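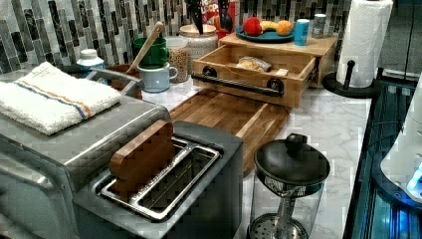 Norkanov Smokehouse: a long thread from the back kitchen

1/ Right then. People keep asking when the smokehouse café is opening again after the refit, so I'm going to put it all in one place and then get back to the herring. Kettle on, get comfy.

2/ The date is 28th November. Doors at noon, kitchen open till the soup runs out. We won't be taking bookings for that first lunch, so just turn up and squeeze in wherever there's a bench.

3/ For anyone new (hello!), we're a smokehouse first and a café second. My dad started smoking mackerel in a shed behind the harbour road, my mum started feeding the people who came to buy it, and I've ended up with both jobs and one pair of hands.

4/ Name stays the same, by the way. Norkanov was the name over the shed when Dad got the keys, he never got round to painting it out and now it's on the bags. We're Holovkos. Post for "Mr Norkanov" gets opened by me, Miroslava, usually with fishy fingers.

5/ Big news is the new kiln!! The old one had a door you had to lean on. This one shuts by itself, holds its heat and takes 25 sides of trout in one go, so hopefully no more sad faces at the counter on a busy morning.

6/ Same wood though. Alder for trout and eel, a bit of apple for the mackerel. I tried beech in February and Mum took one bite and put her fork down, so that was the end of beech.

7/ Fish. Most of our herring and mackerel still comes off the Ivelon, which is the blue boat at the far end if you've ever walked down there with an ice cream. When she can't go out, we don't have it, and the board will say so.

8/ Trout is from the Symonenko ponds up the valley, same as it's been since I was at school. They bring it down in the morning and it's in the brine before I've had my second coffee.

9/ Menu! It's short. Fish soup with dill, smoked mackerel on rye, trout with warm potatoes and beetroot, herring under onions, and a plate of whatever came out of the kiln that day. Bread is from Nostard Bakery up the hill, and yes, they're still doing the dark seeded one.

10/ Two things have gone. The fishcakes (they took me all morning and I'd started to dream about them) and the prawn salad, which I never liked and only made for my uncle. He's been told.

11/ Two things are new. Pickled mushrooms on the side, from my gran's recipe but with less vinegar, and a proper pudding at last: baked curd cake with sour cherries. Mum makes it and she won't let me near the oven while it's in.

12/ The eel question. We'll have a little, for collection only, and you need to ask at the counter a couple of days ahead. Please don't message me at midnight about eel. You know who you are.

13/ The shop side is open already! Vacuum packs, whole mackerel, trout by the piece, and soup base in tubs to take home. Heat it gently, put your own potatoes in, and don't let it boil hard or it goes grainy.

14/ Someone asked how long a smoked mackerel keeps. Go by the date on the label if it's sealed. Once you've opened it, keep it in the fridge, wrapped up well, and eat it within 2 days. In our house it has never lasted that long.

15/ Parking is still awful. Try the top of the hill and walk down past the bakery, then you can get your bread on the way.

16/ Dogs are fine outside, and there's a bowl by the door. Prams will fit through the new doorway, which is over a metre wide now, hooray.

17/ I think that's everything. If I've missed your question, pop it underneath and I'll answer tonight once the kiln's off. Herring's calling. Mx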